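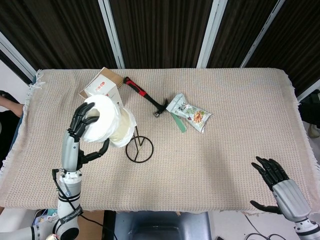
Monday, 4:30 pm, equipment planning

Notes before I forget. Budget sheet is due and the hands line is still a mess.

**Hands**
- 2 five-finger hands on the bench now, one per arm. Want a spare. Just one, either a left or a right, can't afford both.
- Left was on the paper towel roll, fingers over the top, thumb under. Soft round stuff is what most of the task list looks like so five fingers stays. Not reopening the gripper argument for this round
- Umine quote for spare finger sets: 540 per set. Londetance hasn't answered. Chase again tmrw, ask about lead time before price
- Ask both if the fingertips are sold seperately. If yes the whole line changes

**Bench**
- Knit cloth: threads coming loose along both side edges. Hem it or replace. Shek has plain table covers at 119, want two, one to swap in when the other is dirty. Beige again or something darker? Check with whoever does the vision side, they had opinions
- Cables across the floor by the chair. Need floor cover strip, long enough to get past the front of the table. Put 200 in the sheet as placeholder, no real quote yet
- Cable loop on the left forearm hangs pretty low. Clips. Cheap, take from consumables, don't give it its own line

**Objects**
- Keep the hammer, want a second one with a different handle. Something lighter too
- Paper rolls get ruffled, treat as consumable, buy by the pack
- Snack bags same. Crimped top is a good grasp target, get a few sizes
- More thin flat things like the green plastic one. We are short on flat
- Wire stand ok, no spend
- Bin w/ lid for all this, it's living all over the place

**Open**
- Tratside service plan: per arm or per station? The quote reads both ways. If per arm, we drop the spare hand this year and I'd rather not. Need it in writing
- Does the spare hand count as equipment or parts? Different pot of money, different signature
- Storage for the spare. Locked cabinet is full of old controllers, someone has to go thru it

Order of cuts if they trim us: second hammer etc, then covers down to one, then the floor strip (no, keep the floor strip), then finger sets. Hand goes last.

Sheet saved as draft, totals NOT checked. Shipping missing on the Umine line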